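Shove Table

A shove table is a long, low-sided table used for sliding games, in which players push coins, disks or, in lean years, biscuits toward a scoring line. It is related to the shuffleboard table but is shorter, wider and more often sat on. The form is associated with the market town of Memmont, which claims to have originated it, and with neighboring Kinsella, which makes the same claim louder.

Origins

The earliest known mention is a tavern inventory from Memmont listing "one table for shoving, one leg poor." Kinsella's case rests on a court record in which a man was fined for striking the landlord with a disk. The record does not say what he was doing with the disk beforehand, though local historians have been generous in filling the gap.

The game spread along the Oltalard road with the wool carters, who had long evenings and few books. Each inn kept its own rules. At some houses a disk touching the line scored; at others it lost; at one it obliged the player to buy supper for the man on his left, a rule thought to have been written by the man on his left.

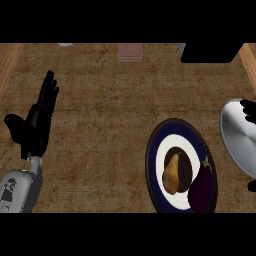

Shove tables were built by whoever was available, and the older ones show it. Tops were commonly made of elm or oak, planed along the grain and rubbed with beeswax until the landlord lost interest. The rails were a separate matter, fitted afterward and replaced whenever somebody leaned on them too hard. Makers often chose a paler wood for this, and a mottled brown top between lighter side rails makes it easy to tell where the playing surface stops. Arguments about whether a disk had touched the rail continued regardless.

Play

Two players or two pairs take turns sliding four disks each from the near end. A disk must pass the first line to count and must not drop off the far end, where there is traditionally a bucket. A game is played to 11 points. The longest on record, at the Sundulero Inn in Kinsella, began on a Friday and had to be stopped for church.

Waxing before a match is permitted. Waxing during an opponent's turn is mentioned in the rules only once, in a tone suggesting that it had come up.

Decline and revival

By the time the billiard table reached the district, most shove tables had been cut down for benches. Abdelghani Morsy, a furniture historian, surveyed the valley and found 132 tables or recognizable parts of tables, including one in service as a henhouse door. His catalog runs to 312 pages, of which the henhouse door occupies nine.

A league was founded soon after the catalog appeared. It plays each February, when farm work is slack and the inns are glad of anyone. Memmont and Kinsella compete for a pewter disk, which each town engraves with its own name on winning and files smooth on losing. It is now noticeably thinner than the others.

See also: Shuffleboard; Shove ha'penny; Tavern games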